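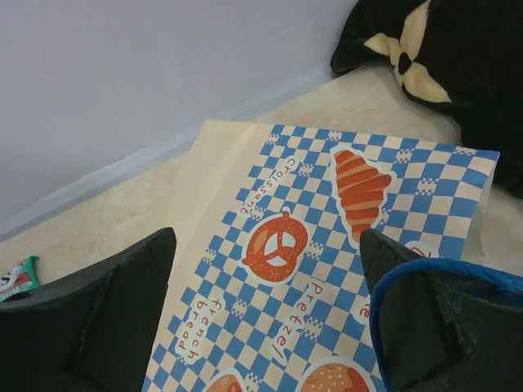

Frage: Papiertüte vom Boden aufnehmen - wie sind die Vorführungen per Fernsteuerung anzulegen?

Gestellt am Fr 11. Juli im Bereich Teleoperation und Nachahmungslernen

Unsere Einrichtung erprobt derzeit das Aufräumen von Bodenflächen mit einem einarmigen System. Die Aufgaben werden per Fernsteuerung vorgeführt und mit Plimis aufgezeichnet; als Eingabegerät dient ein Führungsarm von Brusen. Das Training erfolgt anschließend auf Grundlage der Handgelenkkamera und der Gelenkstellungen. Eine zweite, feststehende Kamera ist vorhanden, wird bislang jedoch nicht verwendet.

Schwierigkeiten bereitet die flach liegende Bäckereitüte (blau-cremefarbenes Karomuster, Aufdrucke wie "Croissant" und "Pretzel"). Sie liegt schräg zur Fußleiste auf einem beige marmorierten Boden, dahinter befindet sich ein schwarzer Plüschgegenstand an der Wand. Bisher liegen 462 Vorführungen vor, die von mehreren Bedienpersonen eingespielt wurden. Das trainierte Modell fährt die Tüte zuverlässig an, schließt den Greifer aber in der Regel zu hoch oder mitten auf der bedruckten Fläche, sodass das Papier lediglich verschoben wird.

Hierzu ergeben sich folgende Fragen:

1. Sollte stets dieselbe Stelle der Tüte gegriffen werden, oder ist Abwechslung bei den Griffpunkten erwünscht?

2. Ist es zulässig, misslungene Griffe mit anschließender Korrektur im Datensatz zu belassen?

3. Lenkt der Aufdruck das Modell ab? Es wurde intern vorgeschlagen, ausschließlich mit unbedruckten Tüten zu arbeiten.

Für Hinweise, gegebenenfalls auch auf geeignete Unterlagen, wird im Voraus gedankt.

3 Antworten

Antwort 1 (von der fragenden Stelle als hilfreich gekennzeichnet)

Die geschilderte Fehlerart ist bei flachen, nachgiebigen Gegenständen verbreitet. Ein erheblicher Teil der Ursache dürfte in der Uneinheitlichkeit der Vorführungen liegen. Wenn eine Bedienperson den Rand anhebt, eine zweite das Papier in der Mitte zusammenschiebt und eine dritte von der Fußleiste her greift, bildet ein einfaches Modell häufig einen Mittelwert, der keiner dieser Strategien entspricht. Der Griff in die Mitte der bedruckten Fläche passt zu diesem Bild.

Zu Frage 1: Die Strategie sollte einheitlich sein, die Lage der Tüte hingegen nicht. Legen Sie schriftlich fest, an welchem Rand gegriffen wird. Geeignet erscheint die linke Seite mit dem unbedruckten cremefarbenen Streifen, da er sich im Kamerabild vom Karomuster abhebt und zugleich zur freien Bodenfläche hin liegt. Die Tüte wird dann zwischen den Durchgängen gedreht und versetzt; der Griff erfolgt immer an diesem Streifen. Auch der Abstand zur Fußleiste sollte wechseln.

Zur Höhe: Am Führungsarm fehlt der bedienenden Person meist die Rückmeldung, ob die Fingerspitzen den Boden bereits berühren. Viele schließen den Greifer daher vorsichtshalber zu früh. Bewährt hat sich bei uns folgender Ablauf:

Neben dem Streifen absenken, bis leichter Bodenkontakt besteht.
Kurz verharren.
Einen Finger langsam unter den Rand schieben.
Erst danach schließen und senkrecht anheben.

Das Verharren darf nicht zu lang ausfallen. Bei längeren Pausen lernt das Modell unter Umständen, an dieser Stelle stehen zu bleiben. Wir haben in einem früheren Projekt sämtliche Aufzeichnungen vom Januar verworfen, weil die Bedienpersonen vor dem Schließen regelmäßig gezögert hatten.

Zu Frage 2: Korrekturen sind grundsätzlich wertvoll, sofern sie zum Erfolg führen und zügig erfolgen. Reine Fehlversuche sollten entfernt werden. Wir kennzeichnen Durchgänge mit Korrektur gesondert, um sie beim Training nach Bedarf gewichten zu können.

Zu Frage 3: Von einer Beschränkung auf unbedruckte Tüten ist abzuraten, wenn im späteren Betrieb bedruckte vorkommen. Zweckmäßiger wären mehrere unterschiedliche Drucke. Die Beschriftungen selbst sind nach unserer Einschätzung unerheblich.

Als erster Schritt genügen etwa 60 neue, einheitlich ausgeführte Vorführungen durch eine einzige Person. Trainieren Sie zunächst nur damit und vergleichen Sie das Ergebnis mit dem bisherigen Stand.

Antwort 2

Bitte prüfen, ob die Bildaufzeichnung und die Gelenkdaten zeitlich übereinstimmen. Bei Plimis lag in unserem Haus ein Versatz von 5 Bildern vor. Der Greifer schloss dadurch immer zu früh. Nach der Berichtigung war der Fehler behoben.

Antwort 3

Den bisherigen Ausführungen wird im Wesentlichen zugestimmt. Ergänzend ist auf die Umgebung hinzuweisen. Der schwarze Plüschgegenstand überlappt die Ecke der Tüte, und auch der Greifer ist schwarz. Es empfiehlt sich, solche Gegenstände in einem Teil der Durchgänge umzusetzen oder zu entfernen - andernfalls besteht die Gefahr, dass sich das Modell an ihnen ausrichtet und nicht an der Tüte. Gleiches gilt für Kleinteile wie das Bonbonpapier am linken Rand.

Die feststehende Kamera sollte zudem einbezogen werden. Kurz vor dem Griff verdecken die Finger einen Teil der Tüte, sodass die Handgelenkkamera allein möglicherweise nicht ausreicht.

Alternativ kann der Arm von Hand geführt werden, sofern die Steuerung dies zulässt. Mit einem Modell von Chaimongkol haben wir auf diese Weise 11 Durchgänge aufgenommen; der Bodenkontakt war deutlich besser zu spüren. Allerdings geraten dabei leicht die eigenen Hände in das Kamerabild. Zu Kiltlow liegen hier keine Erfahrungen vor.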